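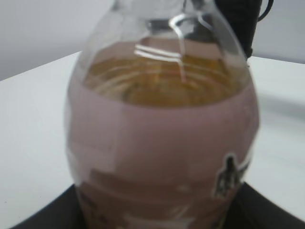 Wrist view, bottle at the station, amber liquid showing above the label

From: Hiu-tung Chiang
To: cell-practice list
Subject: Re: Draft handling rules, section 4 (liquids and clear containers)

Hello everyone, and hello especially to the people who joined from the Fondale site this month. It is lovely to see the list getting busier again after such a quiet stretch.

I have been meaning to answer Kwan-ho's message properly for a while, and I finally have a free afternoon and a pot of tea, so please forgive the length. I'm quoting his message in full because a few of you told me it went to your junk folder.

Kwan-ho Lo wrote:

> Hi all,
>
> I've read through the draft of section 4 twice now and I have some
> trouble with it. As it stands, rule 4.2 says that any container holding
> liquid must be "positively identified from the wrist view before grip."
> I understand what we're after, but I don't think anybody at Lillbridge
> could tell you what that means in practice. Does the operator have to
> read the label? Does the software? Is a matching color enough?
>
> Our wrist pictures are soft at close range. They always have been. By
> the time the bottle is near enough to fill the view, the small print is
> gone, and sometimes the big print too. If the rule means reading the
> text from that picture, then we fail it on every pick and we may as
> well stop pretending.
>
> Second, 4.5 asks for a recorded fill level. For clear bottles that's
> sometimes possible and sometimes not, depending on how far down the
> label starts. For anything opaque it's a fantasy. I'd like to see 4.5
> either dropped or limited to containers where the level is in view.
>
> Third, and I know this is a sore subject, I'd like the rules to say
> something about loose cable near the wrist. We went through 386 logged
> picks in January and the notes mention the cable over and over.
> Mostly it's harmless. I would still rather have a line in the rules
> than a note in the margin.
>
> Sorry to be the grump. I do think the rest of the draft is good, and
> section 3 is a big improvement on what we had.
>
> Kwan-ho

Kwan-ho, you are never the grump. You are the one who reads the drafts, and I wish I had four more of you.

Let me take your points in order, more or less, though I may wander.

On identification. You're right, and I wrote that line, so I'll take the blame for it. When I drafted 4.2 I was thinking of the overview camera on the Ukora cell, where you can read a label across the table, and I simply carried the wording over to the wrist without stopping to think. Have a look at the picture at the top of this message. You can tell it's a clear plastic bottle. You can tell there's a golden amber liquid in it, and that a dusty pink covering wraps the lower part. There is even a small dark figure with a white outline low down on the right, which would be a fine thing to match against if you already knew to expect it. But reading? Not a letter of it. A rule that asks for reading there is asking for something the picture can't give.

So my suggestion is to split 4.2 in two. The first half would be identification, done before the approach starts, from whatever view or scanner your cell has that can really read the container. The second half would be confirmation, done at the wrist, and limited to things a soft close picture can support: general shape, label color, and whether the outline is about where the plan says it should be. If the confirmation disagrees with the identification, the arm stops and a person comes to look. I would like the second half to say in so many words that a wrist match on color alone never counts as identification, since plenty of products come in bottles of the same color and we have all seen how tempting that shortcut gets toward the end of a shift.

Here is the wording I'd propose, and please do pick it apart:

4.2a The contents of a container shall be identified before approach, by code, by readable label, or by a person. The method used shall be written in the pick record.

4.2b At close range, the wrist view shall be used to confirm shape, position and general appearance only. If any of these does not agree with the record, the motion shall stop and the container shall not be gripped until a person has checked it.

On fill level. I went back and forth on this one. My first thought was to agree with you and throw 4.5 out altogether. Then I kept looking at that same bottle, and the surface of the liquid is plain to see through the shoulder, a nice wide oval, even with all that white glare across the neck. It seems a shame to have the information right in front of us and not write it down. A high level matters quite a lot for how fast you can swing a bottle without slopping, and for how hard you can squeeze it if the cap isn't tight.

What I don't want is anyone turning that oval into a number. The rings molded into the plastic throw reflections right onto the surface, and if you ask a piece of software to pick out the liquid line it will cheerfully pick out a ring instead and give you an answer to the second decimal. The folks who worked on the old Yang trial will remember a long week of exactly that. So I'd limit 4.5 to three words in the record: above label, below label, or not seen. "Not seen" would be a perfectly respectable entry, and the rules should say so, so that people don't feel pushed into guessing. Anything marked "not seen" gets handled at the slow setting, as if it were full.

On that slow setting, the draft says 30 percent of normal travel speed for open or unknown containers. I had a kind note from the Fondale group asking where the 30 came from. It came from us trying it and nothing spilling, which I know isn't much of a pedigree. If somebody has better numbers, send them along and I'll be delighted to replace it. Until then I'd like to keep it, with a note beside it that it's a starting value and each site should do its own test with water first.

On glare, which Kwan-ho didn't raise but I will. Clear plastic under overhead light gives you bright hooked streaks wherever the surface curves, and they move as the arm moves. I'd like a short piece of advice, not a rule, saying that thresholds for clear containers should be checked on the actual bottle, in the actual spot, under the lights you really use. A white table and a light gray wall are pleasant to work against, but they don't give you much help in finding the edge of something transparent. A dark base under the container does help at the bottom. It does nothing for you at the shoulder, where the wall shows straight through. I believe that is where most of our false edges live, though I'd be glad to hear from anyone whose experience is different.

And now the cable. I agree completely that it belongs in the rules. You'll spot a thin black loop at the upper right in the picture, coming off the side of the dark cylinder there and curving back up out of sight. A loop like that may be perfectly fine. You need some slack for the wrist to turn, and a cable pulled straight will wear out on you in no time. The trouble is a loop with no agreed limit, which grows a little every time someone refits it. My proposal:

4.8 Cables at the wrist shall have only the slack needed for full rotation. With the wrist at each end of its travel, no loop shall reach below the level of the fingertips or into the space where a container will stand. This shall be checked after any refit and at least once every 48 hours of running time.

I'm not wedded to the 48. It matches the grip pad check we already do, so both can go on the same sheet, and I have found over the years that a check with its own separate sheet is a check that gets forgotten. If Lillbridge runs longer shifts and would like a different interval, tell me what suits you.

One more small thing while I have your attention. Several people asked me how long we should keep the wrist pictures from stopped picks. The draft is silent on it. At our site we keep every picture from a stop, plus the one just before it, and we're up to 777 saved stops without running into any storage trouble at all. I would like to recommend the same for everyone. Please keep the blurry ones too! There's a natural wish to tidy them away, but if the arm was making its decision from a blurry picture, then that is the picture we need when we sit down to work out what went wrong. I'd put this in as 4.9 unless there are objections.

I'll hold section 4 open until we have heard from all the sites, and then send around a clean copy with the changes marked. If you'd prefer to comment privately, write to me directly and I'll fold your remarks in without a name on them.

Kwan-ho, would you be willing to try 4.2a and 4.2b on your cell for a few shifts and let us know how often the confirmation stops you? I suspect it will be more than we'd like at first — mostly over position — and I would much rather find out now than after the section is adopted. If the pick record form needs an extra box for it, go ahead and add one and send me a copy.

Warm wishes to all of you,
Hiu-tung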